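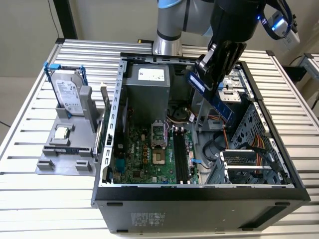
# Ticket 147: memory step stalls in the open day demo

**Opened by:** Bello Bako
**Cell:** Hornia (the PC rebuild demo)
**Status:** open, workaround in place
**Needed by:** the February open day, doors at 10 am

Hi all, me again. I'm putting everything in one ticket this time so it doesn't end up scattered over chat like the last one!

## What's going wrong

The arm picks up the memory module, swings over to the tower, gets above the slots and then just stays there. No error on the pendant, no red light, nothing. After a long think the Marosora software throws up "approach not confirmed" and asks me whether I want to retry. If I press retry it usually carries on quite happily, which is lovely when it's only me in the room and a bit awkward with a row of visitors watching.

It's only the memory step. The CPU pick is fine and so is the hard drive in its blue caddy (I was sure that one would be the troublemaker, but it hasn't put a foot wrong).

## Setup

- Dell tower on its side on the slatted table, side panel off, both memory slots empty
- CPU socket open with the lever up, as per the demo script
- Printed tray to the left of the tower, with the drive standing up in it and the CPU in its little square pocket
- Wrist camera on, speed set to the visitor profile
- Program: Flelico rebuild, revision 51

## Log

**9.15 am.** Cold start. Ran the whole thing from the top. Stalled above the slots on the first go. Pressed retry, it went in, clips closed by hand as usual.

**9.40.** Same again. I watched the camera view on the laptop this time and the box it draws round the slots was flickering on and off. When it's on it's in the right place, so I don't think the calibration has gone. It just can't make its mind up.

**10.05.** Wiped the camera lens. Felt very professional. No difference whatsoever.

**10.20.** Checked the camera cable at both ends, as somebody will ask. Connector is seated, loop is clear of the gripper, and I moved the arm through its full range by hand and nothing pulls. The picture didn't drop out once while I was doing it.

**10.45.** Swapped to the spare module in case the grip was off and it was hanging at a funny angle. Stalled. Swapped back. Stalled. So I'm happy the module is innocent.

**11.10.** Turned off the overhead lights at the window end and it ran clean! Turned them back on, stalled. Off, clean. I did this enough times that Nwankwo's people next door came to ask if we had a fault on the electrics.

So it's the lighting. The slots are black and they sit right by the fan, which is dark as well, and there's bright metal all round them. I reckon the camera is turning itself down for the shiny bits and then there isn't enough left to see the slots with. That's my theory anyway, please shoot it down if you know better.

**11.50.** Found the exposure setting. It's on auto in revision 51. I could have sworn it was fixed before, so I looked in the old backup and yes, it used to be fixed. It must have gone back to the default when we updated.

**12.15 pm.** Set exposure to fixed with the number from the backup. With the lights on it now finds the slots but it takes its time, and twice it still asked for a retry. Better, though nowhere near good enough for the public.

**1.30.** After lunch. Taped a sheet of white card to a stand on the window side to soften things a bit. Ran clean with the lights on. It looks dreadful and it'll be right where people want to stand, so I wouldn't call it finished.

## Workaround for now

1. Load revision 51 and go to the camera page.
2. Change exposure from auto to fixed and type in 1937. Press save on that page AND on the main page, or it forgets.
3. Window end lights off.
4. Run the memory step once on its own before you let anybody in.
5. If it stalls with visitors there, press retry once. If it stalls again, skip to the hard drive and chat about that for a bit.

Please don't nudge the tower to "help" it. I know it's tempting. The tray and the tower positions are both taught, and if the tower moves then every step after that is out and we're teaching it all again (it took me most of an afternoon last time).

## What I'd like

- Someone from the Marosora side to tell me whether the update is meant to reset exposure. If so, can it go in the release notes in big letters?
- A small diffused lamp we can clamp to the table, so I can bin the card.
- A longer message than "approach not confirmed". Even "can't see the slot" would have saved me a morning.
- Permission to shorten the wait before the retry box comes up. It feels endless when there are children in the front row asking if it's gone to sleep.

I've left the cell powered up with the workaround loaded, and the old backup is in the Hornia folder next to the new one. I'm about until 4 if anyone wants to come and have a look, otherwise I'll try it again first thing with the blinds down and add to this ticket.

Bello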